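I have a rule about toy bricks, which is that they live in one place. The rule is 16 years old and has never been obeyed.

The current lot came from the Lulton market in September, 2 dollars the bag, and the bag gave up before I reached the car park. Since then the bricks have migrated. I've found them in the cutlery drawer, in a gumboot and in the good teapot. Mostly, though, they drift towards the tools, and the tools drift towards them, and I end up looking for a spanner in a pile of primary colours.

So I've spent 30 minutes of a perfectly good afternoon thinking about sorting. Bricks by colour? By size? There's a school of thought (mine, after a glass of red) that says anything with studs goes in one tub and anything with a handle goes in the case, and the grey area can sort itself out. The case has a latch and a great deal of dignity. It would be a shame to fill it with green bricks.

I've also come round to the floral mat. I thought the tulips were a bit much for a spot where hardware gets dumped, more Sunday-best than shed, but pink is a very forgiving colour to find things on. Blue, yellow and green all show up a treat. Against those patterned grey and white tiles I'd have lost the lot.

Progress so far: the case is out. It's shut. 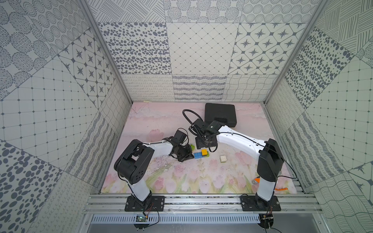
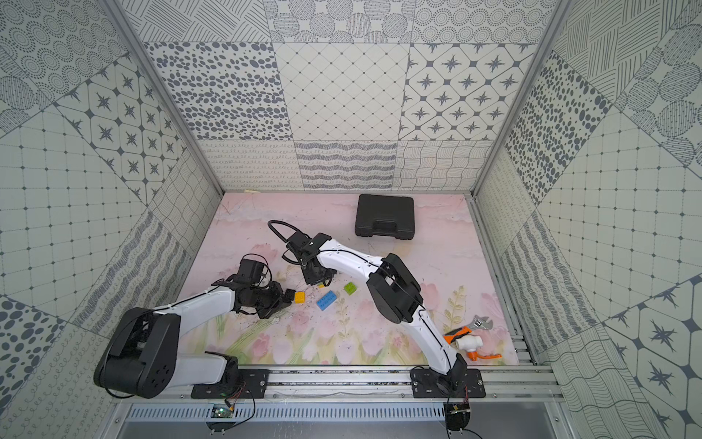 *Bricks and tools on the tulips, black case up the back.*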